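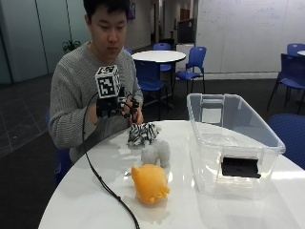
How to Wash a Stuffed Animal by Hand (and Keep It Fluffy!)

Posted Aug 26, 2022 in Home Care
1779 views

I love this job. A plush toy that has gone gray and sad on a shelf can come back looking so much better after one evening in the sink, and you probably own everything you need already. I do mine by hand because it's gentler on the seams, and I like being able to see the dirt come out.

What you need

A sink or a deep tub
250 ml of mild liquid soap (you will only use a little of it, but have the bottle handy)
Two big towels, old ones are fine
A soft toothbrush
A slicker brush, the kind sold for cats
A clear lidded tub for storage

Step 1: Read the tag, then check the toy

Look for the sewn-in label, usually down by a foot or under the tail. "Surface wash only" means exactly that, so skip to the spot cleaning part further down. Then squeeze the toy all over. If you feel a hard lump, it may be a sound box or a battery pack, and that has to come out through the back seam first. Crunchy filling might be straw or sawdust on an older toy, and those should never go in water.

Tug gently at the eyes, nose and any ribbons. Loose parts get sewn down before the wash, and any little holes get closed with a ladder stitch. Stuffing swells when it's soaked and it will find every gap!
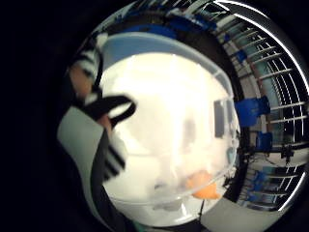
M. Costache

Step 2: Test for color

Dampen a white cloth, add a drop of soap and press it on a hidden patch for a minute. Do this separately for each color. Felt and bright trims are the usual suspects, and a red scarf can turn a whole polar bear pink (ask me how I know). If color comes off on the cloth, spot clean only.

Step 3: Soak

Fill the sink with cool water, 28 °C at the very most, and swish in a teaspoon of soap. Push the toy under and squeeze it slowly, like a sponge, until the bubbles stop coming up. Leave it for twenty minutes. Go over the paws and ears with the toothbrush, working in the direction of the fur. Drain, refill and squeeze again until the water stays clear. I usually need three rinses, and long fur can take five.

Step 4: Press the water out

No wringing, please. Wringing twists the stuffing into knots that you'll be picking apart for days. Roll the toy up in a towel and lean on it with your whole weight, then swap to the second towel and do it again. I got curious once and weighed my big rabbit on the kitchen scale before and after the towels, and 719 grams of water had gone into them. So much less to dry!

Step 5: Dry and fluff

Set the toy on a mesh rack near an open window and turn it every few hours. Small ones take a day and fat ones take two or three. While the fur is still slightly damp, brush it in short, light strokes, starting at the tips and working down toward the backing. Brush again once it's fully dry. That second brushing is where the magic happens, and I never get tired of it. 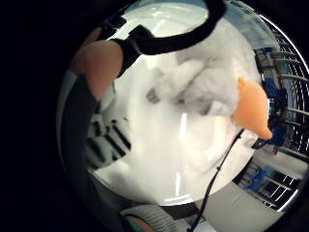 White plush with an orange beak.

Spot cleaning

Mix a few drops of soap in a bowl of water and whip it with a fork until you have a good head of foam. Use only the foam. Dab it on, brush it around lightly, wipe with a damp cloth and let it air dry. White fur shows every missed patch of soap, so wipe it twice.

Putting them away

Wait until the middle of the toy is dry too. If it feels cool when you squeeze it, give it another day. I put mine away in April, when the winter ones come off the couch, with a sheet of plain tissue between each toy and nothing heavy on top. Faces go up so the noses don't get squashed.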